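How do I stop lettuce going slimy in the fridge?

Asked in Food and Kitchen, 402 views

I live on my own and get a veg box delivered on a Monday. Most of it lasts fine but the lettuce is usually finished by Thursday. The outside leaves go brown and wet and then the whole thing follows. I keep it in the bottom drawer in whatever it came in. The fridge is a Grondeo, five years old, and the drawer has a slider with a picture of a leaf at one end and an apple at the other. I have never touched the slider. Should I be washing the lettuce first? My mum always did, but hers went off as well.

2 answers

Kirsten Sutherland
Member, 2,164 posts

Don't wash it until you want to eat it, unless you are going to dry it properly. Water sitting between the leaves is what turns them.

What I do when it arrives:

Take off any outer leaves that are torn or already brown.
Wrap the whole head in a dry tea towel or two sheets of kitchen roll.
Put it in a bag with the top folded over loosely, then in the drawer.
Change the paper when it feels damp, usually after two days.
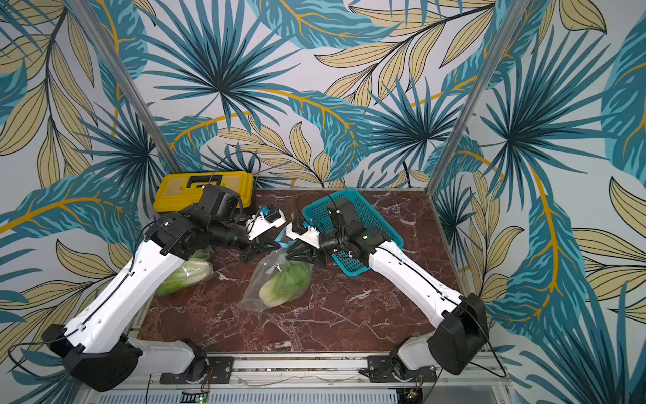
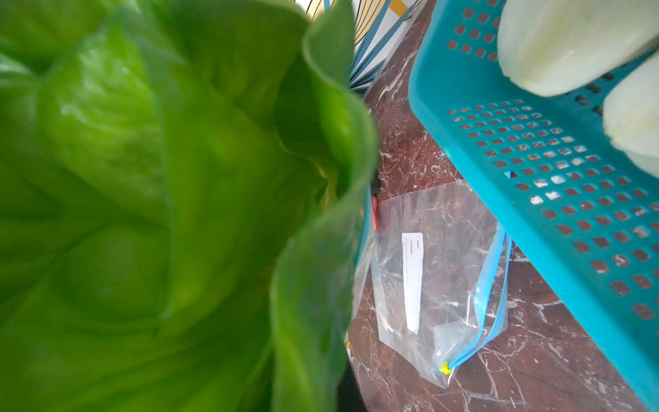 Soft lettuces are the hardest to keep and you should plan to eat those first in the week. An iceberg or a little gem will sit there for ten days without much bother. With a butter lettuce like the one in the second picture, the leaves are thin and cupped, so they bruise easily and they hold water in the folds. Pull leaves from the outside as you need them and leave the core alone. If you have cut it in half, the cut face will go pink or brown first. You can trim that off and eat the rest.

On the slider, the leaf end is normally the closed, more humid setting, and that is the one you want for salad. The apple end lets air through. Keep apples, pears and ripe tomatoes out of that drawer altogether, as the gas they give off makes leaves age faster. Check the temperature too. Mine was set too cold at the back for years and anything touching the wall froze, then went to mush when it thawed. Between three and five degrees is right.

Slimy leaves go in the compost. If one or two are only limp, ten minutes in a bowl of cold water will usually bring them back.

383 people found this helpful

Ferhat Sezer
Member, 122 posts

Agree with most of that but I do wash mine on the day. I haven't got time to faff about with it after work. The spinner is the important bit. Spin it, tip the water out, spin it again, then into a lidded tub with kitchen roll at the bottom and another piece on top. I get six days out of it. Mine is a Platent tub but any one with a decent lid will do.

Also ask the box people if they can swap it. Ours does a swap if you tell them before noon on the day before, and I get chard half the time in winter.

Comment from the person who asked:

Thanks both. Slider was on the apple. I have moved it over and wrapped this week's in a tea towel. Will see how it looks by the weekend.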